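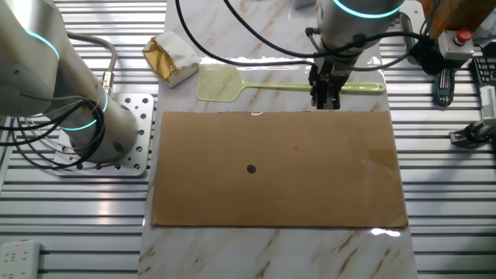 Flora Tosh reported that the Flelberg window screen had kept her kitchen clear of insects from the first warm evening, and that she would buy it again in the larger size. Other members of the household panel were less satisfied, and their remarks are reflected in the rating given below.

The Flelberg is a framed insect screen for sliding and casement windows. It is sold as a kit, with a mesh panel, four corner pieces and a roll of adhesive seal. The panel tested it alongside the Rokow magnetic curtain and published its first findings in October.

Fit was the main point of difference. On square, modern frames the screen sat flush and could be removed for washing without tools. On older windows the seal lifted at the lower corners. Magnus Kerr found that it had to be pressed back after each cleaning. The printed instructions do not address uneven sills, and the diagram for the left-hand corner piece is reversed.

The mesh is fine enough to stop houseflies and most mosquitoes. Airflow is reduced slightly, and rooms that face a busy street may feel closed in at midday. A hand swatter remains useful for the few insects that enter by the door.

Of 328 responses received, 241 rated the screen good or very good. Complaints about the seal accounted for 23. The manufacturer supplies replacement seal on request, although two members waited several weeks for delivery.

The Flelberg is recommended for newer homes. Owners of older windows should measure each corner before ordering and may prefer the Rokow.

Review updated December 2021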